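March 22, 2021

Up before seven. Frost on the shed roof again but gone by the time I had my tea. Weighed the flour tin and there was less in it than I thought, so bread will have to be one loaf this week and not two. Put the scales back on the low shelf where I can reach them.

The Podville shop had marmalade oranges left over, the last of them, and I came home with more than I had planned to. They go soft quickly at this end of the season. Paid a bit over what I paid in December, but the ones in December were small and full of pips. Walked back by the canal path with the bag changing hands every few minutes. The bridge at Iltden is still shut to cars, which made it quiet.

Wiped down the worktop and got the big pan out from under the stairs. The handle wants tightening again. I did it with the Vurker screwdriver that came with the shelves and it held well enough for the afternoon. 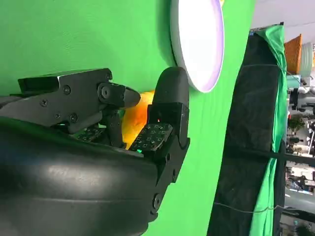 Fruit took up most of the day. I went through the bag piece by piece, pressing each one near the stalk end, and put anything soft to one side for juice. The colour is no guide at all. Plenty of good ones have that bright yellow-orange skin with a bit of a greenish look where they are held, and they cut up perfectly sound. Weighed out 800 grams after trimming, then found I had left the pips in the bowl, took them out and got 766. Added another half to bring it up and ended at 824, and left it there.

The Hegedűs recipe says to soak the peel overnight. I have done it both ways and prefer the soak, so the pan is on the back step with a plate over it and a brick on the plate. Pips are in a muslin bag tied to the handle. I could not find the proper string and used a bit of the garden twine, the clean end.

Washed the jars while the kettle was on. Two lids have gone rusty round the inside and I threw them out. Wrote lids on the list, also sugar, also washing-up liquid. The list is now on the back of the gas bill, so I must copy it out before I post the reading.

Lunch was soup and the end of the old loaf. Ate one of the softer oranges afterwards over the sink – sour, but I did not mind it.

Cut the peel too thick to begin with and had to go back over the first lot. My thumb is sore from the knife. Next time I will do it sitting down at the table, with the radio on.

Spent 80 pence on stamps and forgot to buy the envelopes. Rang the library about the late book and they said to bring it when I can.

Rain after tea. Checked the brick was still on the plate and locked the back door. Sugar first thing tomorrow, then the pan goes on by ten.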